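Search stories
Go
Advanced search

The Second Weir

The dam above Drerndale has two seepage weirs. Each is a steel plate with a V-shaped notch set across a concrete channel. Water that finds its way through the embankment collects in a drain, runs along the channel and passes through the notch. The depth of water behind the plate gives the flow. The instruction manual devotes nine pages to this and I have never needed more than the first.

I took over the readings in March. The previous reader left a key, a staff gauge with the paint worn off below the fourth mark, and a set of notebooks covering every morning of the job. The entries gave time, weather, reservoir level, Weir 1 and Weir 2. There was a column for remarks. It was empty except when it snowed.
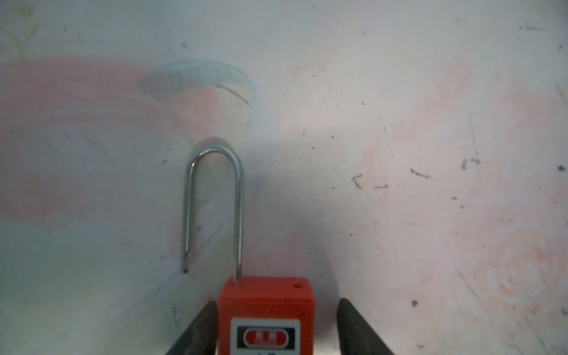

What is a seepage weir for? It measures how much water is passing through or under a dam, so that a change can be noticed early.

All dams of this type leak. The regional office at Prins expects them to, and has a chart showing how much. When the reservoir rises, the seepage rises a few days later. When the reservoir falls, the seepage falls. I plotted the old notebooks against the chart during my first month and the points lay where they should. Weir 1 made a tidy band. Weir 2 made a tidier one.

It was the second band that bothered me. Weir 1 scattered a little, as measurements do. Rain got into the channel, or leaves lodged in the notch, or the light was poor and the reader misjudged a millimeter. Weir 2 had no scatter. For eleven winters it had followed the curve in the manual to the last printed digit.

I went down to look at it. The path to Weir 2 leaves the road below the spillway and crosses the stream on a plank bridge. The bridge was missing. The posts on either side had moss over the sawn ends. I put on waders and crossed at the shallow part, and on the far bank there was no path at all. There were alders as thick as my wrist growing where it should have been.

The weir was behind them. The notch was clean. Water was going through it at a depth of 41 millimeters, and the chart called for 38. The water was clear. I took a bottle of it anyway, labeled it, and wrote both numbers in the notebook.
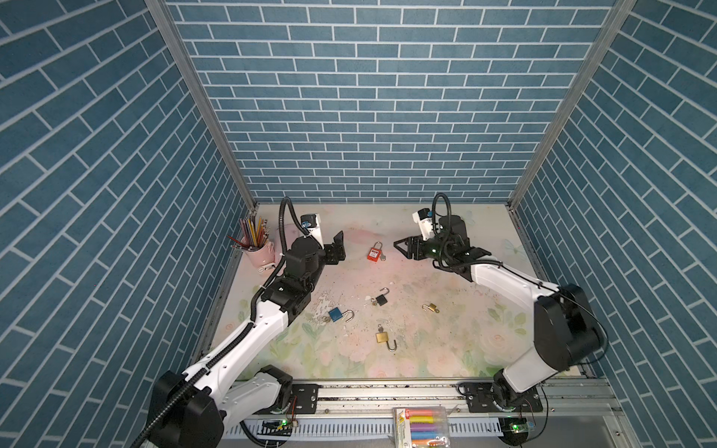 Why does it matter whether the seepage water is clear? Cloudy water may be carrying soil out of the embankment, and a dam that loses soil from the inside can fail.

I let the bottle stand on the kitchen windowsill overnight. In the morning there was nothing on the bottom. I went down again and read 41, and the day after that I read 42. The reservoir had not moved. I wrote to Prins, enclosing the readings, a sketch of the crossing and a request for a new bridge. I said that the earlier figures for Weir 2 appeared to have been taken from the chart, and that we had no record of how long the flow had been above it.

I did not say what I thought of the previous reader. I had made the crossing three times by then, in April, and I had some idea of what it would be like in January, in the dark, for a number that had always been right.

The office sent a Veditz recorder by truck. It is a gray cylinder with a float inside and a clock, and it writes a line on a paper drum. I bolted it to the channel wall and set the pen. The license pasted in the lid says the instrument is approved for use throughout Terkania until 2055. I will have retired. The alders will need cutting again before then.

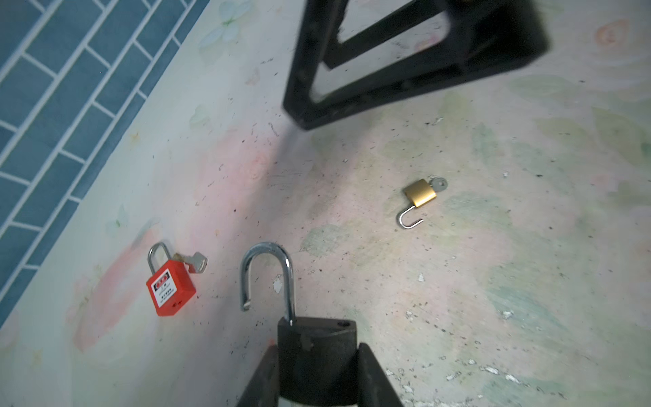
Forty-one is within tolerance, the reply from Prins said, and so is 42; the chart was drawn the year the dam was filled and was meant as a guide. It went on to say that the bridge would be considered in the next budget. As for the notebooks, they should be kept as they were, with a note inside the cover.

I wrote the note in pencil and then went over it in ink. It says that the values for Weir 2 before this April are calculated. It gives the page of the manual they were calculated from.

The recorder drew a level line through May. In June it rose by a millimeter and came back. I still cross every morning and read the staff by eye, and enter the figure beside the one from the drum. They differ slightly most days. Today the staff said 40 and the drum said 41, with light rain, and a leaf in the notch, removed.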